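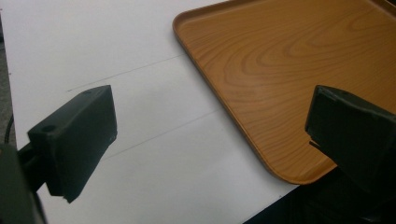

Regel vier

Regel vier lautet: Vor jedem Durchgang liegt das Tablett wieder da, wo es hingehört. Wo es hingehört, steht in Anlage C, und Anlage C habe ich geschrieben, also darf ich mich eigentlich nicht beschweren. Ich beschwere mich trotzdem.

Ich heiße in den Akten nur »Verfasserin«, arbeite seit März bei Luvon im Erdgeschoss und bin dafür zuständig, dass Leute mit einem Handgreifer Dinge so anfassen, wie es in der Arbeitsanweisung steht. Greifer ansetzen, schließen, anheben, ablegen, öffnen. Klingt nach nichts. Die Anweisung hat 17 Seiten, und die ersten drei handeln vom Tisch!

Bergþóra Mikkelsen kam im Mai von Hedegaard zu uns, als Prüferin. Sie hatte eine Thermoskanne dabei und einen Bleistift, sonst nichts, und sie stellte sich neben mich und sagte: »Mach mal.«

Ich machte also. Tablett schräg auf den Tisch, Greifer in die Hand, Finger offen, langsam ran an den Rand. Ich war ziemlich stolz auf meine ruhige Hand. Zugreifen, anheben, ablegen, fertig.

»Noch mal«, sagte sie.

Beim zweiten Mal lag das Tablett ein bisschen anders. Beim dritten auch. Ich sagte, das sei doch gut so, ein bisschen Abwechslung, die Welt sei ja auch nicht mit dem Lineal gezogen. Sie schraubte die Kanne auf und dachte nach, und das dauerte ungefähr so lange wie ein Becher Tee.

»Wenn du Abwechslung willst«, sagte sie dann, »schreib sie rein. Wie weit, wie schräg, wie oft. Sonst ist es keine Abwechslung, sonst bist das bloß du.«

Das hat mich mehr getroffen, als ich zugeben wollte. Ich habe an dem Abend zu Hause meine Tassen im Schrank angeschaut und überlegt, welche davon mit Absicht da stehen.

Am nächsten Morgen um halb acht saß ich vor der Anlage C und strich das Wort »ungefähr« heraus. Es kam ziemlich oft vor. »Mittig« strich ich auch, und »locker« (locker! wer schreibt denn so was in eine Norm?). Dafür kam rein: Linien auf dem Tisch, dünn, mit Bleistift, damit sie sich wieder wegradieren lassen. Startlage und Ausweichlage, beide mit Winkel. Finger nie höher als nötig über der Kante. Kabel immer auf der abgewandten Seite. Und wer merkt, dass ein Durchgang danebengegangen ist, schreibt es auf und wirft ihn nicht heimlich weg.

Über den letzten Satz haben wir gestritten, Bergþóra und ich. Ich fand, Fehlgriffe will kein Mensch haben. Ternex bestellt bei uns 2000 Durchgänge und will saubere Griffe sehen, so steht es im Vertrag, ich habe ihn gelesen, sogar zweimal. Sie fand, dass ein Greifer, der nur gelungene Griffe kennt, beim ersten rutschigen Rand dasteht wie ein Kind auf dem Zehnmeterbrett.

»Warst du mal oben?«, fragte ich.

»Ja.«

»Und?«

»Die Leiter wieder runter«, sagte sie. »Vor der ganzen Klasse.«

Der Satz blieb drin.

Dann kam Durchgang 827. Ich weiß die Nummer, weil ich sie selbst ins Protokoll geschrieben habe, in meiner schlechtesten Handschrift. Es war spät, ich hatte Hunger, und ich zog zu früh hoch. Das Tablett kippte auf die eine Kante, rutschte mir aus den Fingern und drehte sich auf dem Tisch noch ein Stück weiter, wie ein Hund, der keinen Platz findet. Im Raum war nur ich. Löschen wäre ein Tastendruck gewesen – ich hatte den Daumen schon drauf.

Ich habe den Daumen wieder weggenommen und mich dabei sehr edel gefühlt, bis mir einfiel, dass die Regel von mir ist und ich mich gerade dafür feiere, dass ich meine eigene Anlage gelesen habe. Also: »827, zu früh angehoben, Tablett abgerutscht, Verfasserin müde.« Bergþóra hat das Wort »müde« eingekringelt und an den Rand geschrieben: Pausenregel?

Seitdem gibt es Regel neun. Nach einer Stunde wird der Greifer abgelegt, auch wenn es gerade gut läuft, vor allem wenn es gerade gut läuft. Ich hasse Regel neun. Man steht in der Küche, isst ein trockenes Brötchen und denkt die ganze Zeit an den Rand von diesem Tablett.

Im Sommer ist Bergþóra weitergezogen, zu Reltora, wo sie angeblich noch nicht einmal Linien haben. Sie hat mir den Bleistift dagelassen. Er ist zu hart, man sieht kaum was von den Strichen, und ich habe oben in der Schublade einen viel besseren.

Ich nehme trotzdem ihren. In Anlage C steht jetzt die Härte drin, und die muss ich ja einhalten. Vorhin habe ich das Tablett zurechtgerückt, bin einmal um den Tisch gegangen, habe es noch ein winziges Stück gedreht und den Greifer wieder in die Hand genommen.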